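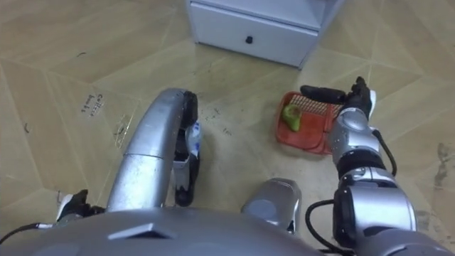

图4 头部相机视角下的双臂操作：右夹爪持红色篮子，篮内有一个绿色梨形水果，左夹爪位于地面附近。

4.2 持物状态下的双臂协调控制

本节讨论一只手臂持有容器时，另一只手臂的运动规划问题。与桌面操作不同，地面任务中容器往往与地面保持部分接触，如图4所示，篮子呈倾斜姿态，一部分搁在地面上。此时若仍将容器视为与夹爪刚性连接的自由物体，规划器会在容器底边处持续报告碰撞，导致可行解被误删。

我们在Rornine规划框架中为此增加了接触许可层。容器与地面之间的碰撞对不再直接判为无效，而是根据估计的倾角和底边高度分为三类：允许接触、允许滑动、禁止接触。前两类由阻抗控制器处理，末端法向刚度设为500 N/m，切向刚度设为820 N/m；第三类仍按常规碰撞处理。分类结果随每帧感知更新，不写入静态场景模型。

感知部分采用Clornuvero模块，输入仅为头部相机的彩色图像。该视角的主要困难是自遮挡：两条手臂占据画面下半部分，前臂外侧的线缆也会进入视野。线缆形状随关节运动变化，无法由运动学模型直接渲染得到掩膜，因此我们单独训练了一个线缆分割分支，训练集含996帧人工标注图像。手臂本体的掩膜则由关节角正解投影生成，并向外膨胀若干像素，以吸收标定误差。

地面纹理是另一个误差来源。实验所用地面为浅色木纹，带有不规则的拼缝，表面还有污迹、字迹和透明胶带。早期版本基于边缘检测估计篮子底边，常把拼缝误认为容器边沿，在顶灯反光附近尤其明显。改用Marinho等人提出的区域一致性约束后，底边估计先在颜色分割得到的候选区域内进行，再用夹爪位姿做先验筛选。白色柜体与地面的交界处有阴影，我们将其作为固定障碍的边界处理，不参与容器估计。

左臂轨迹由Fevley求解器生成。代价函数包括末端位姿误差、关节速度平滑项以及两夹爪之间的最小距离项。篮子的包围盒附着在右夹爪坐标系上，篮内物体不单独建模，只将包围盒上沿抬高，为其留出余量。这一做法较为保守，左夹爪从上方接近篮口时可用空间会变小，但省去了对篮内物体姿态的逐帧跟踪。

规划在独立线程中运行，单次求解时限为680 ms。超时后左臂保持当前位姿，右臂的阻抗控制不中断。若连续两次超时，任务层请求右臂小幅调整篮子倾角，然后重新规划。调整方向由接触许可层给出，优先选择使底边离地的方向。

接触分类阈值由Cremilda Lins在标定阶段手工整定，目前对不同尺寸的容器仍需分别设置。阈值的敏感性分析见4.3节。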